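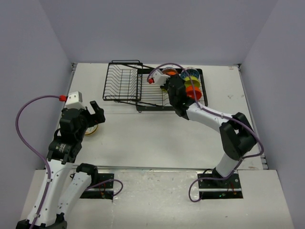 Ticket 2597: dish unloading demos, bimanual cell
Opened 21/10/2019 by Cecilia Darko
Status: reopened
Priority: normal (was low)

Problem as reported: policy trained on teleop demos grabs bowls fine in the rack's upper tray and fumbles them in the lower one. Vendor suggests "more demonstrations." They always do.

Comment 1, C. Darko
We have 100 demos on the Bresow build. I replayed 11 of them and in most the operator comes in over the lower tray with the right arm, wrist right down beside the bowls, and stops. Then a long wait, then a nudge, then the close. The policy has learned the wait very well. I don't see how another 100 like that would help.

Comment 2, Groen support
Please confirm leader and follower arms were calibrated before recording. Please also update Viva to the current release.

Comment 3, C. Darko
Calibrated twice. Updated. No change. The release notes say "smoother teaching experience" and I'd like to know what that means in milliseconds.

Measured lag from leader to follower on the right arm: about 90 ms. Left arm is much better. Swapped the leaders over and the lag stayed with the right follower, so it isn't the operator's hand, which was the first theory offered to me.

Comment 4, Groen support
Some operators find it easier to pause near the object. This can be normal.

Comment 5, C. Darko
Normal for whom? They pause when they can't trust where the gripper is going to be. Bowls sit one behind the other on the right side of that tray and there isn't much room for the wrist.

Tried so far:
- filter off in Fluner: lag down a little, jitter up
- trimmed the pauses out of the recordings: policy now hits the rim faster
- left arm only, same rack: cleaner demos, poor reach

Keeping this open until somebody sends me the right arm's driver settings. Closing it in December as "user technique" won't do, I'll just reopen it again.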